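Ticket 475: Red lockout padlocks, shackle stiff to close
Opened by: Dayana Jaramillo
Area: Villalobos bench
Status: Open, waiting on parts

Hi all! I finally got some proper time with the red padlocks this August and I'm so happy with how much we learned. Photos from the bench first, then the log.
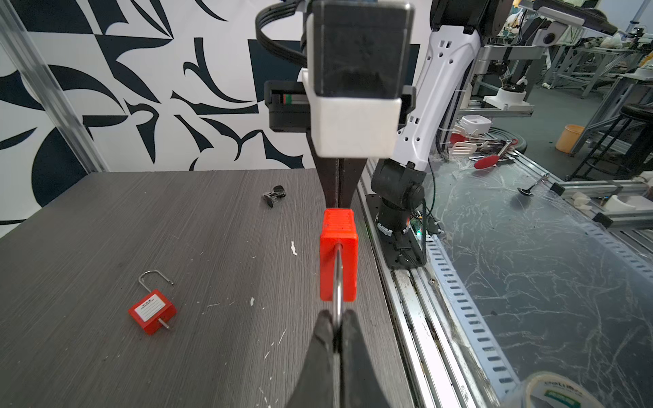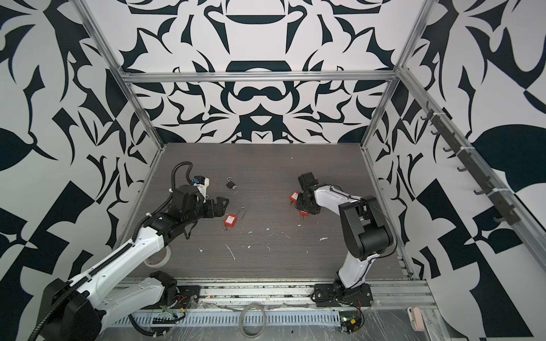
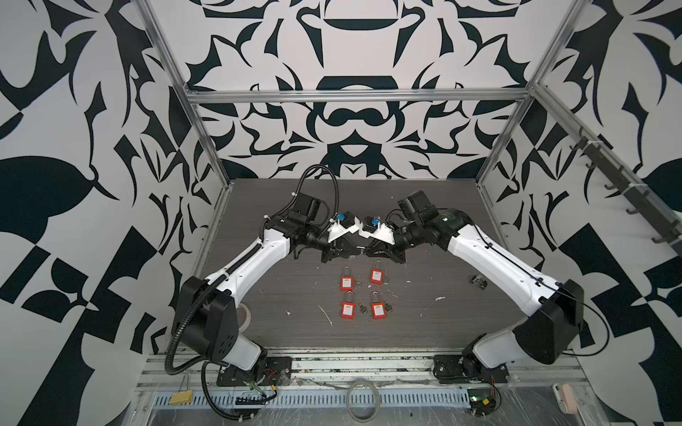

Log

9:20 am. Took the lock with the open shackle and tried closing it by hand. It goes in smoothly, then sticks just before the click. Same on the next one, so it's a repeatable fault, hooray!

9:45 am. Blew out the shackle holes with air. A surprising amount of grit came out (the tabletop has little white specks all over it, so I have my suspicions). Much better already!

10:10 am. One drop of Climuvow dry lube in each hole, opened and closed 20 times. Lock A now clicks shut every single time. Lock B still catches on 2 tries out of 20.

10:30 am. Swapped keys in case that mattered. No change.

What I think is going on

Dirt was most of it. Lock B may also have a slightly bent shackle, and I'd love a second pair of eyes on that.

Next steps

- Wipe down the tabletop before the locks go back on it
- Order a replacement for lock B from Trerkar
- Run lock A through 200 cycles and note any sticking

If you have a Plorkon gauge at your desk, please lend it to me! I want to measure both shackles before the new one arrives.

Dayana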